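4.2 Collecting Demonstrations by Remote Control
Last updated: April 11, 2026 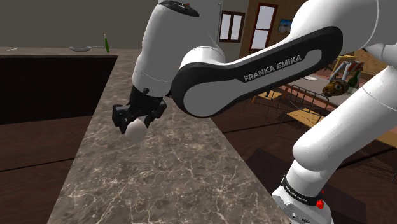
Figure 3. Franka Emika arm holding a small white object above the island countertop in the simulated kitchen.

All demonstrations in this section were given by remote control. The operator held a tracked handle in one hand and watched two views of the simulated kitchen on a monitor, one fixed and one that could be turned with the other hand. Motion of the handle was mapped to motion of the gripper while a foot pedal was pressed. When the pedal was released, the arm held its pose and the operator could move the handle back to a comfortable position. We call this re-centering a clutch, and we logged each one.

We first tried to give the same demonstrations by hand, using a real arm and copying the joint angles into the simulator afterward. This worked for reaching and pushing. It did not work well for grasping, where a small error between the real counter height and the simulated one was enough to put the fingers into the stone. Hand guiding is still used in Section 4.4 for the drawer task, where the contact is more forgiving.

The task here is called Pudach in our task list. The robot must grasp a small rounded object, lift it clear of the island countertop, carry it to a target area on the same surface, and set it down without letting it roll out of the area. The object has no flat side. A grasp that is low or off center tends to squeeze it out from between the fingers, and a release from too high makes it roll. Both errors are common among new operators, and both are hard to fix with a scripted controller because the right correction depends on how the object has started to move.

Nine operators took part. None had used the interface before. Each was given a written sheet, a practice period with no recording, and then 40 recorded attempts. The sheet told operators to finish each attempt even if the object had been dropped, as long as it was still on the counter. We kept these attempts because they contain regrasps, and an early version of the policy trained only on clean attempts had no useful behavior after a drop. It would close the gripper on nothing and carry on to the target.

The control mapping was changed once, after a pilot in July. In the pilot the handle drove the gripper at full scale. Operators moved quickly through free space but overshot near the counter, and several asked for a slower mode. In the final version the scale drops smoothly as the fingertips get closer to the surface. Shiuli Amarasinghe wrote this part of the controller and tuned it by giving demonstrations herself; her attempts are not included in the training set. The change made clutching more frequent during the last part of the reach, but the paths near the object were smoother and the gripper was less often pressed into the counter.

Rotation was treated separately. Most operators kept the gripper pointing down for the whole attempt, although the interface let them tilt it freely. We considered locking the tilt for everyone and decided against it. Two of the nine used a slight tilt when the object was near the edge of the counter, and their attempts from that position were useful to the policy later on. The cost is that small, unintended tilts are present throughout the data. We did not filter them.

Recording started when the pedal was first pressed and ended when the operator pressed a key. Many operators paused before pressing the key, so we trimmed the end of each attempt to the last moment at which the gripper or the object was moving. Pauses in the middle of an attempt were left in. Jurkov, the labeling tool used for the other tasks, marks such pauses as idle and can remove them, but for this task we found that operators often stopped just before closing the fingers to check alignment. With those pauses removed, the policy closed too early. Pauses caused by the clutch were removed, as they say something about the operator's arm and nothing about the task.

Of the retained attempts, 21 were set aside for checking the replay. Each was played back open loop from its recorded start state, and we compared the final position of the object with the one in the log. Replay is sensitive at the moment of contact. If the physics step used in playback differs from the one used in recording, the object can leave the gripper at a different angle and the rest of the attempt no longer makes sense. We therefore store the state of the object at every step along with the commands, and training reads the stored state directly.

Operators were asked for comments at the end. The most frequent complaint was about depth. With the fixed view alone it was hard to judge whether the fingers were on either side of the object or in front of it, and operators who seldom turned the second view had more failed grasps. A force signal through the handle was requested by several people. The present handle cannot provide one. We instead added a tone when both fingers are in contact, and this was available to all operators in the recorded attempts. The policy receives the same contact signal as an input, so that it is not asked to copy decisions based on information it does not have.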